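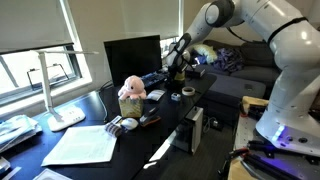 Brillum Desk Lamp, Clip-On

£41 including postage
Bulb included, two-year guarantee

I've been selling lamps from my little shop in Lavik for a good while now, and the Brillum is the one I end up talking people into most often. I have one at home too, clipped to the shelf over the table where I do my mending, and it's on from four o'clock every afternoon once the clocks go back.

It's a plain thing to look at. You get a slim neck that bends wherever you want it and a clip with rubber pads, so it won't chew up the edge of a nice table. The switch is on the head of the lamp, where your hand goes anyway -- I can't stand fumbling along a cable in the dark! There are three settings, and the lowest is gentle enough to read by while somebody else is asleep in the room (my husband has tested this for me, snoring throughout).

What's it good for?

Sewing, letters, jigsaws, homework, painting tiny soldiers. Sheyla Llanos bought one for her calligraphy and came back in July for a second, so she could have one each side and get rid of the shadow from her hand. If you're left-handed, clip it on the right, and the other way about. It makes more difference than you'd think.

I wouldn't use it to light a whole room. It's far too small for that, and you'd be better off with the Ayala floor lamp, which I also stock and which costs a bit more.

The details

Colours: cream, dark green, mustard
Neck length: 41 cm
Clip opens to: 6 cm
Cable: 2 m, fabric covered
Bulb: screw-in LED, warm white, can be replaced
Stock number: 1315

The mustard is browner than you might expect, so do ring me if you're matching it to curtains and I'll post you a colour card.

Looking after it

Unplug it and wipe it with a barely damp cloth. Please don't use spray polish on the neck, as it makes the joints squeak. If the clip works loose after a year or two, there's a small screw underneath and a quarter turn will sort it out. Spare rubber pads are £2 a pair.

Delivery and returns

Orders in before noon go out the same day. You've got thirty days to change your mind, and I don't need the original box back as long as the lamp is well wrapped. The cream ones are low at the moment, with more on the way. Leave your email at the checkout and I'll write when they're in.

Yesenia Cabrera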